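Chapter 2
Bins, Boxes and Trays: How Mixed Goods Are Kept Together

Share 34

If you have ever emptied a kitchen drawer onto the counter, you already know most of what this chapter has to teach. A spoon, a ball of string, a packet of seeds, a key that fits nothing in the house — they lived together quite peacefully until you needed one of them in a hurry. Storerooms have the same trouble on a grander scale, and people have been working at it for a very long time.

We will begin with the plain open bin, the humblest container in the trade and still, to my mind, the most interesting. It has four walls, a floor and no lid, and it will take almost anything you care to drop into it. When I first visited the Porar storeroom in Skirusville one October, there were 3,309 separate articles on the stock list, and nearly 500 of them had no proper shelf. Those went into bins, long things beside short ones and shiny things beside dull ones, and the clerks found them again by eye and by hand.

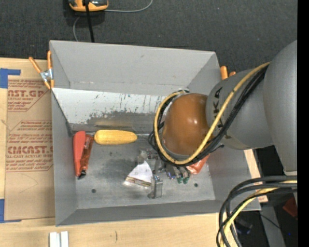
Figure 2.1 A mixed bin on a wooden tabletop. The ear of corn lies near the rear wall, with a long red object to its left.

Mixed goods ask different things of whoever is picking. Something long can be taken by the middle or by one end. A glossy wrapper catches the light and hides its own edges, while a bumpy surface is easy to know by touch, even with your eyes shut (do try this at home, it is great fun!). Small, see-through pieces are the ones most often passed over.

Cleiton Caldeira, who kept the Mesero stockroom for many years, liked to start his new clerks on a Wednesday with a single bin and a pencil. They were to write down what they would reach for first, and then what would have to move before they could get at the rest. We will borrow his exercise in the next section, so please have a box of household odds and ends ready beside you before you turn the page.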